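Reviewing a Two-Arm Home Robot Kit: The Marras from Brikier
Final report, Intro to Robotics project course

Why we picked this kit

Our group wanted to review something that a small school lab could really buy and keep running. Most of the kits on our list were single arms bolted to a table. The Marras, sold by a company called Brikier, has two arms and comes with a training package for household chores, so you can start on tidying jobs in the first week instead of the last one. We were sold on that idea right away (maybe a little too fast, but we don't regret it).

The kit cost our department $2935, including both grippers, the cables and one year of software updates. Shipping boxes arrived in June and we had the arms moving by that Wednesday.

Setup

Assembly was the part we dreaded, and it went fine. The manual is clear, the screws come in labeled bags, and the only step we had to redo was the cable routing on the left wrist. Leave more slack there than the drawing shows! With the cable too tight, the wrist stopped short every time it turned outward.

Calibration runs through an app called Briltard. You move each arm by hand to a set of poses and the app does the math. It's a good app — plain, quick, and it saves your last good calibration in case you mess up the next one. We messed up the next one twice.

Test tasks

We wanted a room with furniture in it, so we moved out of the lab and into a storage space in the Ludulwood building. We ran two kinds of task there: picking up soft things (cloths, mostly) and handling a small wastebasket. Each attempt was driven by one of us using the hand controllers that come with the kit, and we logged 154 attempts over the whole project.

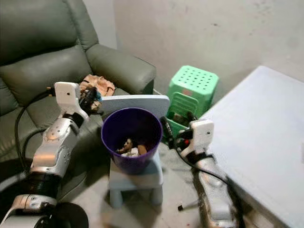
Figure 1. The work area in Ludulwood, with the left gripper beside the sofa armrest and the right one reaching toward the purple wastebasket.

Cloth turned out to be the fun one. The fingers are slender enough to get under a fold, and once you learn to pinch from the side and lift slowly, the cloth usually comes along. Driving the arm straight down onto it mostly pushes it deeper into the seat. Our best driver got 40 clean pickups in a row, and people from the next room came over to watch the end of the streak.

The wastebasket was harder. Its glossy plastic is slippery, so a grip on the side wall slid more than we liked. Gripping the flared rim worked much better, especially with the second arm steadying the other side. This is where having two arms really pays off, and it's our favorite thing about the kit.

What we liked

The controllers feel natural after an hour or so. The arms move smoothly at low speed, which matters a lot near furniture. Recording an attempt takes one button, and the files open in the software we already use in class.

What could be better

The grippers give you no sense of how hard you are squeezing, so you learn by watching. The cables hang outside the arms and can catch on things, and we would happily trade some reach for a sleeve that keeps them close. Also, the quick-start guide skips the section on changing fingertips. It's in the full manual, near the back.

Would we recommend it?

Yes, for a class that has a full semester and at least one patient person for calibration. Next year's group will inherit our logs and the kit, and we hope they try folding. We ran out of time before we got to it.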